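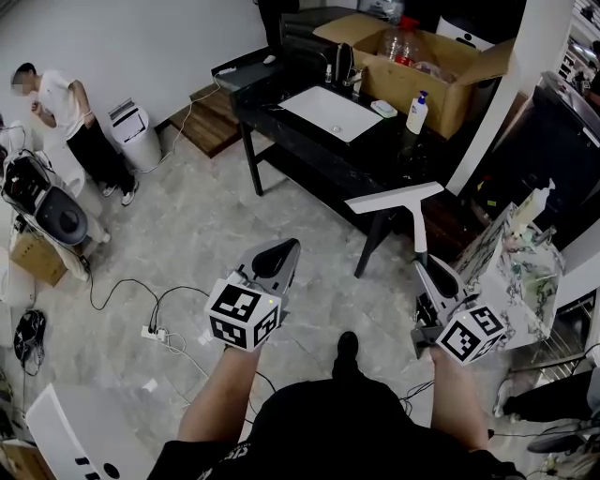

Felicidad Tiongson opina que la rasqueta se pasa siempre antes de tocar el jabón, y que lo demás es trabajar dos veces. Yo le hago caso a medias: en mi baño de Kunasstead primero saco los frascos del mármol a una caja de cartón y luego ya veremos (¡soy así de desordenada!).

Este mes tocó lavabo y encimera. El mármol negro es precioso, pero canta cada gota, así que paño seco al lado y paciencia.
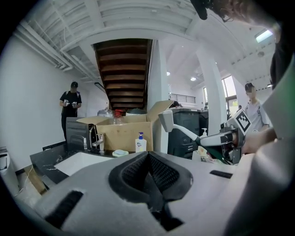
Manos a la obra, con la escalera de madera al fondo.

Lo de la caja me lo pegó Crisanto Belmonte y ya no lo suelto - botellas al fondo, lo pequeño encima y las solapas abiertas hasta el final. Tardé 18 minutos en dejar la encimera lista, y otros 5 buscando el tapón del champú.

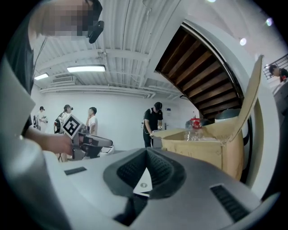
La caja abierta, con las botellas transparentes dentro.

En enero, los armarios. Si tenéis trucos para las bisagras, escribidme, que las mías chirrían una barbaridad.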